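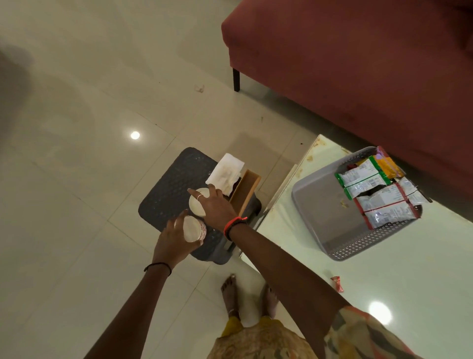

Asuka Oshima has argued that an open day of this sort ought to show the slow half of the work, in which a person does an ordinary chore by hand and a machine is given the record of it to learn from. Her view is quoted in most accounts of the Urholm Open Day and was taken up in its programme.

The Urholm Open Day is a public demonstration of household robot training held at the Urholm demonstration flat, a furnished set of rooms run by the automation firm Hodico. It covers the collection of first-person recordings of domestic tasks, the labelling of those recordings, and the running of trained control software on a two-armed machine. The most recent edition took place on 1 November 2023.

Background

The flat occupies the ground floor of a former warehouse completed in 1854. Hodico took over the lease in order to have rooms with ordinary furniture, ordinary lighting and hard floors. Earlier work had been carried out on a bench at the firm's Chisholm site, where objects were placed on a matt black board under fixed lamps. Software trained on the bench recordings performed poorly when moved to a living room. Shinji Ebihara, in a short internal note later handed out to visitors, put the loss down to three causes: glare from polished surfaces, furniture at the wrong height, and packaging that changes shape when touched.

The open day began as a visit for suppliers. It was opened to the general public at the request of the Chisholm site, which had been receiving more enquiries than it could answer.

Format

Visitors are admitted in groups, each staying for 30 minutes. A group passes through the recording room, the labelling desk and the run room in that order. There are six stations in all, two in each room. Some 29 people attended the first public edition; later attendance has not been published.

Talking is allowed in the labelling and run rooms. In the recording room visitors stand behind a line on the floor and are asked to keep still during a take, as moving shadows on the tiles have spoiled earlier recordings.

Recording room

The recording room is laid out as a sitting room with an upholstered sofa, a low table and a small plastic stool. The demonstrator works with bare hands while the view is taken from head height, looking down. Rings, bracelets and sleeves are left as they are. Thierry Chauvin, who drew up the recording rules, held that removing them would produce hands unlike those met in a real house.

The tasks are short and are given to the demonstrator as a single line of instruction. Typical lines include moving cups on a low surface, gathering snack packets into or out of a basket, and sorting packets and wrappers into a bag. No path or grip is prescribed. The demonstrator may use either hand and may hold one object while reaching for another, a habit which is common in people and awkward for most machines.

Snack packaging is used heavily. A sealed packet has a firm middle and loose ends, and a packet closed with a clip has a rigid bar across a flexible top. A clear zip-lock bag is harder again: its walls are transparent, its mouth closes unless held, and the contents show through and may be taken for objects lying outside it.
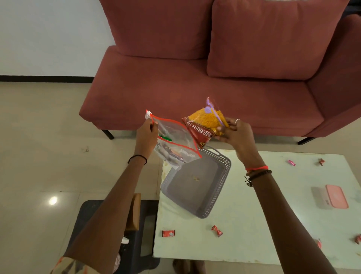

For these reasons the bag tasks are recorded more often than any others, and takes in which both hands are occupied at once are marked for separate use. The rules also ask that small litter, such as sweet wrappers, be left on the table during a take. Software trained on clean surfaces tended to treat a wrapper as part of the tabletop.

Perforated baskets are retained for a similar purpose. The rows of holes give a repeating pattern that confuses depth estimation, and the error is easy to show to a visitor on a screen.

Labelling desk

At the labelling desk recordings are cut into segments, each with a start, an end and a plain description. The descriptions follow a fixed word list maintained in a tool called Plumemico. The tool permits a labeller to record doubt. An object that cannot be made out is entered under a general term, and a hand hidden behind another is marked as hidden, with no guess as to its position.

Visitors may label one segment themselves. Their entries are compared with those of the staff and then discarded. Agreement is usually good on what is being held and weak on when a grasp begins — the question of whether it starts at first touch or at first lift remains unsettled, and the word list has been changed twice on this point.

Run room

The run room contains a fixed-base machine with two arms and parallel grippers. It attempts a reduced set of the recorded tasks. Cups are attempted at every session. Clipped packets are attempted if time allows, and the zip-lock bag is shown only as a recorded run. A member of staff stands within reach of the stop button throughout.

Failed attempts are not repeated for the same group. Hodico has stated that this keeps the sessions to time.

Reception

Comment on the open day has been mixed. Declan Tuhiwai praised the recording room and the printed notes but considered the run room too short to allow any judgement of the machine. A written reply from the Urholm staff accepted the point and proposed moving five minutes from the labelling desk — a change that had not been made by the time of the October planning meeting.

Other visitors have asked for the recordings to be released. Hodico makes a small sample available at the flat on request.

See also

Learning from demonstration
Bimanual manipulation
Grasp planning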